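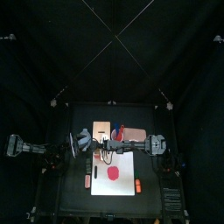 Fig. 4. Clamp lights at the two upper corners, both pointed at the table.

Section 4: Hanging the Lights

By now you have the Elley shelter standing, the black walls on, and a clear idea of which family member you will not be asking for help next time. This section covers the two clamp lights. It takes less time than Section 3, and the parts are bigger.

The steps are written for the Elley tabletop shelter. If you own the older Ider, the order is the same, but your clamps have a wing nut where the Elley has a lever. Keep track of the wing nut. We sell spares, and we sell a lot of them.

What you need

Two clamp lights (bag C)
Two bulbs, 8 watts each
Four cord clips, plus the extra one we put in every bag
A stepladder, if you are of ordinary height

CAUTION: Do not plug anything in until step 7. The cords are long enough to reach the outlet at step 1, and people take this as an invitation.

4.1 Mounting

1. Open the clamp all the way and set it over the frame tube at the upper left corner. The rubber pads go against the metal. If the fabric gets between the pad and the tube, the light will hold for a day or so and then slowly bow to you.

2. Push the lever until it clicks. A soft click is still a click. A crunch is something else, and you should open the lever and look for fabric.

3. Do the same at the upper right corner. Match the height of the first light by measuring down from the top of the tube. Matching by eye works for some people, and they tend to write to us in June.

4. Turn both heads inward and tilt them down so they point at the middle of the table.

Note: The lights should not rest on the ceiling panel or lean against it. The panel is cloth. It holds up cloth.

4.2 Running the cords

5. Run each cord down the outside of its corner post, using two clips per post. Leave a little slack at the top so the head can turn.

6. Bring both cords out through the slot at the bottom of the back wall. Tape any cord that crosses the floor. An untaped cord will be found by a foot, usually one carrying coffee.

7. Screw in the bulbs, check that both switches are off, and plug in.

CAUTION: Use the 8-watt bulbs supplied. Larger ones fit the socket perfectly well, a fact we regret. Keep bulbs at least 8 inches from any fabric.

4.3 Aiming

8. Turn off the room lights and switch on the left light only. Set a plain white mug in the middle of the table. The mug should be bright on one side and have a single shadow.

9. Switch on the right light. You should now have two shadows, one on each side, about equally dark. If one is much darker, turn that side's opposite light away a little and look again.

10. Keep adjusting until you are satisfied or hungry. Tighten the head screws by hand. Pliers will get them tighter and will also get them off.

If you want softer light, the Orel diffuser snaps over either head. Fit both or neither. The Viklund diffuser looks the same in the catalog and is 51 millimeters too narrow, as several customers have pointed out with photographs.

4.4 If something is wrong

One light will not come on. Check its switch. Then swap the bulbs. If the trouble follows the bulb, it is the bulb.

A head droops. Return to step 1 and look for the fabric.

The light flickers. Seat the plug firmly. If it goes on flickering, unplug the light and stop using it until you have talked to us.

There is a burning smell. Unplug both lights at the wall. New bulbs can smell dusty for the first few minutes, but we would like you to unplug first and consider that second.

Replacement clamps are free for 90 days after purchase. After that they are merely cheap. Send requests to Chih-ming Choi in the parts office with the letter printed on your parts bag, and please leave the broken clamp at home.

Section revised Mar 23, 2019. Wall panels and how to wash them are in Section 5.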